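Taping off a two-arm table: how far out do you go?

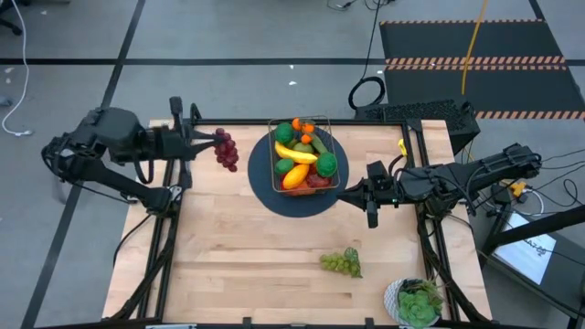 clerk_1625
How often are you all rechecking the e-stop on a bench setup? We do it every morning before the arms get power.

tsaibot
Every morning is good, plus any time somebody has moved a cable or swapped a gripper. Write it on the sheet with your initials.

jundley12
Ours at Clerkham is once a week and I think that's plenty for small arms.

tsaibot
Gotta disagree! It takes 12 seconds. Small arms still pinch.

clerk_1625
Ok, and the tape line? I've got mine at full reach plus a step.

jundley12
Same, measured with the gripper on (I forgot that the first time, had to redo the whole thing in November).

anel_fan
We just keep hands off the table while either arm is live, line or no line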